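How do you keep a shared sofa from turning into everyone's dumping ground?

pudby_jo
Posted in Furniture and Soft Furnishings, 9 replies

Hello all, I've been reading this board for years and finally have something to ask. We have a big beige sofa at work, off to one side of a large open hall, and I've somehow become the person who looks after it. I don't mind a bit, I'm fond of the thing! It's lovely and deep, with a grey padded back done in those long vertical channels, and people gravitate to it with their lunch and their phones and whatever happens to be in their pockets.

The trouble is twofold. First, the seat cushion has gone terribly wrinkly right across, and smoothing it with my hands does nothing for longer than ten minutes. Second, the clutter. Snack packets, bits of paper, pens, tissues, you name it, and it all drifts toward the back. I'm particularly worried about markers, as the colour of that seat is not forgiving.
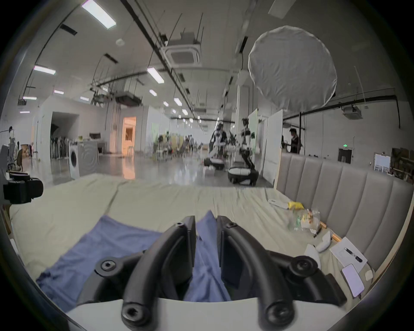 Our sofa at the moment, blue cloth and all.

I'd like to give it a proper going over before the end of May. The label under the seat says Rasach but I can't find any care instructions for it. Can I steam the wrinkles? And has anyone had luck getting a crowd of busy, perfectly nice grown-ups to take their rubbish with them? I've been quoted $129 for a professional clean and I'd rather try a few things myself first.

makowska_home

Oh, I feel for you, we had almost the same situation in our old staff room. A few thoughts, in no particular order.

On the wrinkles, it depends on what the cover is made of, so have a good look for a second tag inside the zip if there is one. Ours was a woven fabric and a hand steamer worked beautifully, held a little way off and kept moving, then smoothed with a clean towel. If yours is leather or anything coated, please don't steam it! A coated cover that has stretched from sitting will probably always have some give in it, and the better fix is inside, with fresh wadding around the foam so the cover is properly filled again. I did ours one evening with a roll of polyester batting and it looked years younger. Zip the cover off slowly and note which way the foam was facing, as it's surprisingly easy to put back upside down.

For the channels in the back, use the soft brush on the vacuum and go top to bottom along each groove, then do the join where the seat meets the back with the crevice tool. Pick out the big bits by hand first. Crinkly plastic bags in particular will get sucked flat against the nozzle and frighten the life out of you. There's a thin strip of light wood along the bottom of your backrest too, and crumbs love to settle against that sort of edge. A barely damp cloth is plenty for it.

On the people side, what worked for us was a small side table with a tray on it, and a bin within arm's reach of the seat. Before that the bin was on the far side of the room and, well, you can guess. I also put a mug on the tray for pens, and most of them found their way home — though I still dug one out from behind the cushion now and then.

skellow99

get a throw. wash the throw. done

marker on fabric: dab with rubbing alcohol on a white cloth, dont rub, test underneath first. and make sure the caps are on before anyone sits down

thirdcoffee

I'd second the tray, and gently disagree about the throw. We tried one and it spent its whole life in a heap at one end, so we had a crumpled sofa and a crumpled blanket on top of it. If you do go that way, buy a fitted seat cover that tucks down the back. Mine has been through the wash at least 13 times and still looks respectable.

Also, do keep your cleaning cloths somewhere else. I used to leave mine on the arm thinking it would encourage people to wipe up after themselves, and all it did was make the place look half finished. They live in a drawer now.

pudby_jo

Thank you, all of you, this is so helpful! I'll hunt for that second tag tomorrow morning before I go anywhere near it with a steamer. The tray is happening regardless, and I think I have just the mug for the pens. I'll come back and let you know what the cover turns out to be.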